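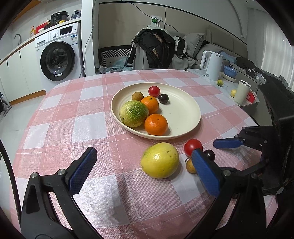 ## 阳台柑橘过冬记，顺便聊聊我那盆不争气的柠檬

各位好，又到我啰嗦的时候了。上一期说好要写换盆，结果我拖了又拖，拖到柠檬都开花了才动笔，对不起大家（尤其是那几位已经把新盆买好、土也拌好，天天等着我发号施令的）。

先交代一下我家的情况。阳台朝东南，上午的太阳很足，下午两点以后就被对面那栋楼挡得干干净净。柑橘类一共养了三棵：一棵柠檬，一棵金桔，还有一棵从邻居那里换来的、到现在也没弄清楚品种的小橘子。邻居说是她老家山上挖的，她老公说是花市买的，两口子为这事当着我的面吵了一架，我抱着盆就溜了。

去年十月我把三棵都搬进了屋，比前年早了不少。前年就是贪那几天秋阳，一夜降温，柠檬叶子掉得跟拔毛似的，整个冬天只剩几根光杆子立在那里，我妈来看我，问我干嘛在客厅里插树枝。所以去年学乖了，天气预报一说要变天，当晚就搬。搬完腰疼了一个礼拜，但是叶子保住了！金桔一片没掉，柠檬掉了一小把，小橘子嘛，它本来也没几片。

进屋以后最要命的是浇水。我以前的毛病是手痒，路过看一眼，觉得土面有点白，就给一杯。冬天屋里暖和归暖和，光照不够，根根本喝不动，闷着闷着就黄叶。后来我改成掂盆，端起来觉得轻了才浇，浇就浇透，托盘里的水过一会儿倒掉。小盆好掂，那盆柠檬我是真掂不动，只好拿根竹签插到底，拔出来看看签子上带不带湿泥。这个土办法用了一冬天，比我花钱买的那个湿度计靠谱多了，那玩意儿插在干土里说湿，插在湿土里说干，我怀疑它是反着装的。

### 肥料的事

好几位来信问我用什么肥。我用的是Galliment的柑橘缓释颗粒，不是推销，人家也没给我钱，就是楼下花店只卖这一种。开春以后每盆撒一小把，盖一层薄土。液肥我配得很淡，2毫升兑一大壶水，隔一次浇水给一次。说明书上写的浓度我试过，小橘子的新叶尖当场给我脸色看，焦了一圈，从那以后我就自作主张往淡了配。

土呢，是自己拌的，泥炭、珍珠岩、松鳞，再加一点园土压秤。松鳞一定要挑颗粒大一点的，我第一次买成了给兰花幼苗用的那种细碎末，浇两回水就糊成一团，拿筷子都捅不开。换盆的时候别心急，新盆比旧盆大一圈就够了，一步到位上大盆的结果我在金桔身上试过，半年不长，光在底下沤着。

还有一件小事，换完盆以后把它放在阴一点的地方待几天，别急着推出去晒。我知道春天太阳一出来谁都忍不住，我也忍不住，所以我把柠檬放在书房，眼不见为净。

### 柠檬开花，然后呢

重点来了。今年柠檬的花开得特别疯，满屋子都是那个味道，早上一推门像走进了卖香皂的铺子。我高兴得给群里发了十几条语音（抱歉）。屋里没有蜜蜂，我就拿一支旧毛笔挨朵点过去，点得眼睛都花了。

坐果坐了一大片，青青的，绿豆那么大。然后就开始掉，一天扫一回，扫得我心都凉了。查了一圈才放宽心：柠檬自己会疏果，养不起的就扔，留下来的才是它打算好好带大的。道理我懂，可是看着它一颗一颗往下丢，还是忍不住蹲在盆边跟它商量。

关于要不要人工疏果，我跟Csonka苗圃的老板请教过。他的意见很干脆：小树第一年挂果，最多留两三个，多了又小又酸，还伤树。我回家拿着剪刀站了半天，剪了两个，又舍不得了。所以现在树上还有好几个，长多大看它的造化吧，秋天我再老实汇报。

### 剥皮党和切瓣党

种归种，吃还是要吃的，而且目前为止家里吃的柑橘全部是买的，自产率为零，说出来丢人。趁这个机会劝大家一句，买橘子不要光看颜色。颜色特别亮的我买过好几回，皮是皮、肉是肉，中间空得能吹口哨。我现在是拿在手里掂分量，同样大小挑沉的，再轻轻捏一下，皮贴着肉、有点弹性的一般不会错。

柠檬就更简单，皮摸着细一点的汁水往往多些，要做糖渍皮的话反而要挑皮厚的。我上个月腌了一罐蜜渍柠檬，用了250克冰糖，偏甜，下次要减。切片以后一定要把籽挑干净，我偷懒留了几颗，放了几天整罐都发苦，最后是硬着头皮兑气泡水喝完的。

橘子皮也别扔。晒干了泡脚、煮绿豆汤，或者塞进鞋柜，都好用。只是一定要晒透，我有一回没晒透就收进了罐子，再打开的时候里面长了一层绿毛，罐子也跟着一起扔了。 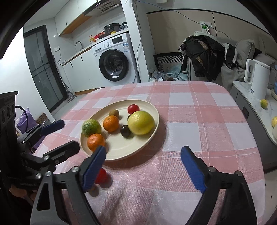
Ernő Vörös看完我上一期之后来信说，他完全不同意把柑橘搬进有暖气的客厅。他那边冬天比我这里冷得多，他的做法是放在不供暖的楼梯间，只要不结冰就行，整个冬天几乎不浇水，叶子照样绿油油的。他还说，客厅太干太暖，红蜘蛛高兴得很，我要是不信，可以翻开叶子背面看看。

我翻了。还真有。

所以这个礼拜我每天晚上都在给柠檬洗澡，搬进浴室，花洒调到最细，专冲叶背，冲完再搬回去。金桔和小橘子暂时没事，已经隔离到厨房窗台上去了。今年冬天我打算听他的，把柠檬放到楼道拐角那扇窗底下试试，前提是楼上那家的自行车肯挪一挪。有没有人家里也是这样过冬的？最低温度到多少？来信告诉我，我下期一起登出来。

### 几件杂事

春季换苗会的东西还在收，多出来的扦插苗、种子、空盆都可以拿来，盆请先刷干净。我会带几棵薄荷过去，这东西在我家已经快要统治阳台了，求求各位领走几棵。想要金桔枝条回去嫁接的也提前跟我讲一声，我好留着不修剪。

下一期写番茄育苗，我已经失败了一轮，材料很丰富。

06/04/2023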